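The towel that costs more than dinner

Posted October 15, 2022 | 38 shares | 7 comments

Somewhere in the past few years the bath towel stopped being a thing you bought when the old one wore through and became a thing with a story. I have in front of me a brochure from Kirna, a company that would like me to spend $40 on one towel. It has four pages on "the journey of the loop." There is a paragraph on altitude. I couldn't find a sentence saying how long the towel lasts, which was the only thing I wanted to know.

I rang to ask. The person I got was pleasant and told me the towels were "made to be lived with." I asked if that meant five years or 15. She said it depended on how I lived.

My mother's towels, for the record, came from Sheehan's, a department store that closed when I was in high school. They were brown or mustard and they did not have a journey. Two are still in use, one of them by the dog.
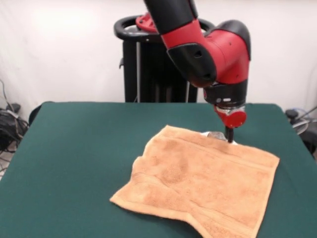
The word you will meet most often in the towel aisle is "absorbent," and it means next to nothing. Any cotton towel drinks up water once the finish from the factory has been washed out, and plenty of expensive ones arrive so heavily softened that they push it around your back for a month. Shops know that we judge by hand. We pinch a corner, we rub it, and softener feels lovely when you rub it. A crumpled orange towel on a green table, like the one shown here, tells you nothing about its price, and I doubt most buyers could do better with it over their arm. I tried this on seven friends in January with the labels covered. The favourite was from a supermarket.

Then there is weight. Towels are sold by grams per square metre, and the number has been creeping up the way thread counts did in sheets. Heavier is supposed to mean better. What heavier means in my house is a towel that is still clammy the next morning and smells like a pond by Thursday. A middling towel dries you just as well and dries itself before you need it again. Turard, which sells both kinds, puts the heavy ones at eye level and the others down by the bath mats.

I'm not against nice things. I own a good knife and I'd buy it again. But a knife shows you its worth each time you cut an onion, and a towel has a short list of duties, most of which a cheap one handles without complaint. 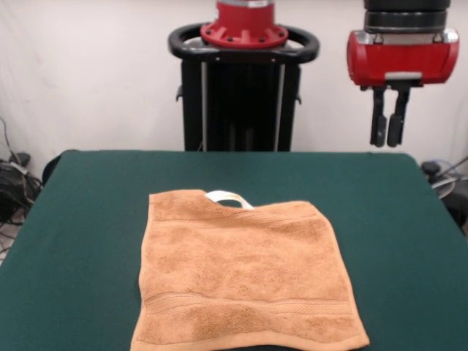

HOME & HABITS

The part I find hardest to swallow is the care advice. Stuvdale, a newer outfit with a lot of grey in its catalogue, asks customers to wash its towels alone, in cool water, with its own liquid, and to replace them every two years for "freshness." Two years! If a towel can't manage a hot wash with the pillowcases, I would call that a fault, and I wouldn't expect to be sold a bottle to go with it.

The woven bands across a towel get their share of the patter as well. Catalogues call them a signature. They're decoration, and on cheaper towels they often shrink faster than the loops on either side, so the whole thing puckers like a badly hung curtain. If you want a useful test in the shop, look there, and look at the side hems. Tight, even stitching will tell you more than the brochure does. Skip the softener at home. Hang the towel spread out. Buy a colour you can stand.

I went back to Kirna's brochure last night to be fair to it. The paper is very good.

Comments

prairie_linen: Worked in a hotel laundry for years. We bought mid-weight white by the pallet and washed it hot. Never once read it a story.

Dot from Moncton: I have the $40 ones and I love them, so there. They did shed all over my black housecoat though.

hamperfull: Agree on the softener. Disagree on mustard.

Related

Do you need a second colander?
The trouble with scented candles
What 3000 loads did to my washing machine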